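ホーム 音楽 ジャズ相談室 新着 ログイン
読了時間 2分

サックス初心者です、最初の一枚を教えてください!
2021年6月16日 投稿:Leltelの隣人

先週ラジオでテナーサックスの四重奏を聴いて、すっかりやられました! 曲名は聞き逃したのですが、司会の人が「Bondberg四重奏団」と言っていた気がします。中古で1000円くらいまでで、最初に買うならどのアルバムがいいでしょうか。ライブ盤もスタジオ盤も大歓迎です。

Yichen Du
おお、Bondbergに当たるとは耳がいい! まずは二枚目の『Nitura』をどうぞ。三曲目のバラードで、テナーがピアノを待つように一拍遅れて入ってくるところ、何度聴いても鳥肌ものです(ヘッドホンだと息の音まで聞こえます)。ドラムはずっとブラシで、夜にも向いています。
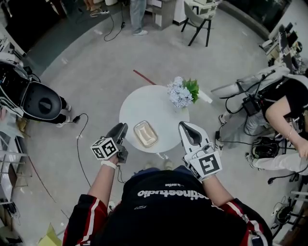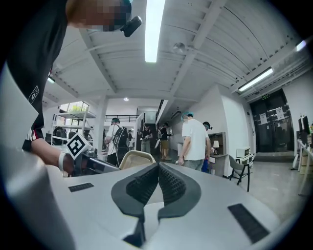

最終更新:6月

追記です。ライブ盤『Yuan』は熱気がすごいのですが、一曲が長くて最初はちょっと大変かも。『Nitura』が気に入ったら次にぜひ! 再発盤には別テイクが2曲入っていて、私は断然そっちの速いほうが好きです。旧盤は帯に111番と入っているので、店で探すときの目印にしてください。

夜更かしリード
ライブ盤でいいと思う。長いけど最高!

サックス吹きの父
四重奏ならアルトの入った初期のも楽しいですよ。タイトルを忘れてしまいました、すみません。青いジャケットです。うちでは朝ごはんのときにかけています!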